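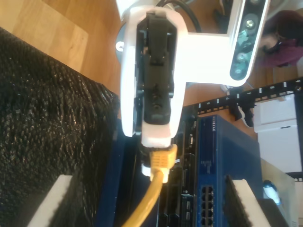 4. The Open-Day Demonstration

Figure 3. Cable handling during the open-day demonstration at Brullesby: gripper with a yellow Ethernet connector, next to a Netgear switch.

4.1 Purpose and setting

The laboratory trials reported in Section 3 were run with no audience and with one operator who knew the equipment well. They give a fair measure of what the arm can do when conditions are held steady, but they say little about how the system holds up when people are walking past, asking questions and requesting changes to the task. The open day at Brullesby offered a chance to look at this. Visitors were admitted on a Wednesday in October, in groups, and each group watched the Uler controller perform a short cable task before being invited to propose the next target port.

We treat the day as a field demonstration and not as a controlled experiment. The visitors were not sampled in any way, the order of targets was set largely by their requests, and pauses for discussion were frequent. The results below are therefore reported separately from those in Section 3 and are not pooled with them in any of the later tables.

4.2 Task

The task was the insertion of an Ethernet connector into a port chosen from the switch. One attempt began with the connector already held in the fingertips and ended when the connector was seated, when the controller gave up, or when the operator stopped the motion. Removal of the cable afterward was done by hand and was not scored.

Ethernet connectors are a useful test object for contact-rich assembly. The plug must be lined up in position and in roll before it enters the socket, and the remaining clearance is small. The cable adds a second difficulty. It leaves the back of the connector and bends under its own stiffness, and the load it places on the grasp depends on how it happens to lie (Figure 3). A controller that assumes a rigid part with a fixed center of mass will see this load as an unexplained force at the wrist. In the laboratory trials the cable was laid out in the same way before each attempt. At the open day it was left as it fell.

A yellow cable was used for the demonstration. The color was picked for the benefit of the audience and has no role in the perception pipeline, which locates the connector from its outline.

4.3 Equipment

The controller, the planner and their parameters were identical to those of Section 3.2, with two exceptions. First, the upper limit on approach speed was reduced to 40 percent of the laboratory value. Second, the search routine that runs after a failed first contact was limited to nine steps, after which the attempt was recorded as a failure. Without this limit a single difficult port could take up most of a group's visit.

The camera module is carried on a bracket at the side of the gripper housing and moves with it. This placement has the advantage that the view of the fingertips does not change as the arm moves, and the disadvantage that network equipment close to the gripper can block part of the view during the last stage of the approach. We return to this point in Section 4.6.

The network hardware was turned on its side for the demonstration. In this position the switch presents its ports in a different direction from the one used in the laboratory, and the planner had to select wrist angles that had been rare in the earlier trials. The switch, a rack-mounted unit and a patch panel were placed close together, so that the arm had to work beside hardware that was not part of the task. Blocks of white foam and dark textured material were set out next to the hardware.

4.4 Procedure

Before the first group arrived, the operator ran the calibration routine supplied with the Prilivura software package. The routine was repeated at midday. No other adjustment was made between groups, apart from those described in Section 4.6.

Each visit followed the same order. The operator explained the task, carried out one attempt on a port selected in advance, and then asked the group to name another port. The name was entered at the console and the next attempt was started. If time allowed, a third port was taken. Visitors stood outside the reach of the arm at all times, and the operator kept a hand on the stop button during motion.

An attempt was scored as a success only if the connector was fully seated without help. An attempt in which the operator touched the cable, the connector or the switch was scored as assisted, whatever the outcome. Attempts stopped because a visitor had stepped too close were removed from the log and repeated.

The log holds the wrist force, the joint positions, the planner state and a time stamp for each control cycle. Questions from visitors were noted by the operator at the end of each visit in a few words. We did not record audio.

4.5 Results

The log contains 80 scored attempts. Of these, 21 did not meet the criterion for success, counting failures and assisted attempts together. The remainder were completed without help.

The failures were not spread evenly over the ports. Those at the ends of the bank were seated more reliably than those in the interior. On the interior ports the most common course of events was an early contact between the edge of the plug and the rim of a neighboring socket. The controller read this contact as entry into the target and began to push. The push was then stopped by the force limit, the search routine was started from the wrong position, and the search steps were used up before the target socket was reached. The same fault had been seen in the laboratory, where the longer search routine usually corrected it.

A second and smaller group of failures came from rotation of the connector in the grasp. The ridged boot gives the fingertips a surface that is uneven along its length, and the hold is firm only if the fingertips close on it squarely. When they did not, a sideways load from the cable could turn the plug by a small angle before first contact. The planner has no estimate of this angle once the approach has begun, and it went on as if the plug were still aligned.

Attempts on ports requested by visitors failed more often than attempts on ports selected in advance. We do not read much into this difference. The ports selected in advance were mostly at the ends of the bank, and once port position is taken into account the gap becomes too small to interpret with the number of attempts available.

4.6 Observations outside the scored results

Several matters came up during the day that had not come up in the laboratory.

Lighting. The room has daylight from one side, and the level changed over the afternoon. The outline detector lost the connector several times during the approach, in each case for less than one second. The controller is designed to hold its last estimate over gaps of this length, and no attempt was lost for this reason. A longer gap would have led to a stop.

Occlusion. When the target port lay close to the rack-mounted unit, the body of that unit covered part of the socket in the camera view during the final approach. The detector then reported a socket center that was shifted toward the open side. The shift was small, but it acted in the same direction as the rim contact described in Section 4.5, and the two effects probably add. In the afternoon the operator moved the switch slightly to increase the gap. Attempts before and after this change are marked in the log, but the number on each side is too low for a useful comparison.

Cable lie. With the cable left as it fell, the force measured before contact varied from one attempt to the next by more than it had in any laboratory session. The contact threshold in use is a fixed value above a baseline taken at the start of the approach. If the cable shifts during the approach, the baseline is no longer correct. One attempt was ended by a false contact report while the plug was still clear of the switch. A baseline that is updated during free motion would deal with this case, and it has since been added to the controller (Section 5.1).

Questions from visitors. Visitors asked most often about speed. Many took the slow approach as a sign that the system was unsure of the port, although the speed limit applied equally to every attempt. A display showing the current planner state would have made this clearer. Other questions concerned the use of the same arm for unplugging, which needs the latch to be pressed and is outside the scope of the present gripper, and the handling of cables that are already in place around the target. The second of these is a real limitation. All the attempts reported in this paper were made on switches with the ports adjacent to the target left empty.

4.7 Comparison with the laboratory trials

The success rate at the open day was lower than that of the laboratory trials, and at least three of the changed conditions can be expected to have lowered it: the shorter search routine, the new orientation of the switch and the free cable. The demonstration was not designed to separate them. To obtain a first estimate we replayed the logged contact states in the Stöckli simulator with the search limit removed. In the replay, most of the rim contacts on interior ports were resolved, while the attempts lost to rotation in the grasp were not.

The replay must be read with care. The simulator treats the cable as a constant load and cannot reproduce its movement, and it has no model of the boot surface. It supports the view that the search limit explains a good part of the rim-contact failures. It offers no information on the rotation failures beyond the fact that a longer search does not remove them. These are taken up in Section 5, where the fingertip geometry is changed and the interior ports are tested again with the cable both fixed and free.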